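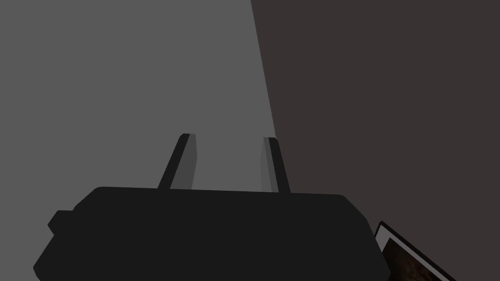

3 min read

Speaker notes, shared workshop evening, June. Vlastimil Ondrejka

Start with the simulator open. Say who built what: Vlastimil Vávra did the arm and the gripper, I did the sim side. Two Vlastimils, get that over with early.

The camera sits right behind the gripper, so the housing takes up a lot of every view. We left it that way to match the mount on the real arm, which is on the bench at Gamdale. Both fingers are open at the start of a run.

Rooms are flat planes with no texture. Textured walls slowed my laptop down and we wanted runs overnight. The full batch is 3000 runs. As of this week 1172 are done. Of those, 489 ended with a grip that held for two seconds. Leave the numbers up while people write them down.

Next, the furniture. The chair model came out of an old Flendetti folder Vávra had. Green panel, orange slats, legs with pale tips. Mention that the collision mesh is much simpler than what you see on screen.
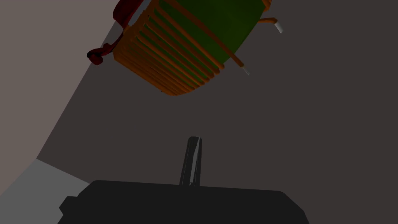
Approach angles

We try from underneath as well as from the side. Slats are hard. The fingers are flat plates, and a plate coming in at a slant catches one slat and misses the next.

Show the third view with the fingers spread and the slats up and to the left of them. Ask the room where they would grab it. Wait for answers.
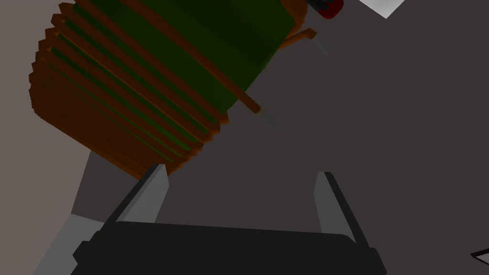 My own pick is a leg, near the seat. Vávra prefers the slats and he can argue his side here, five minutes at most.

Then the planner. It was called Fladard in last year's talk and is Shahbazi now, same code with the config file split up. Skip the config slide if it is past 8:30.

Questions. Bring the spare finger plates to pass around.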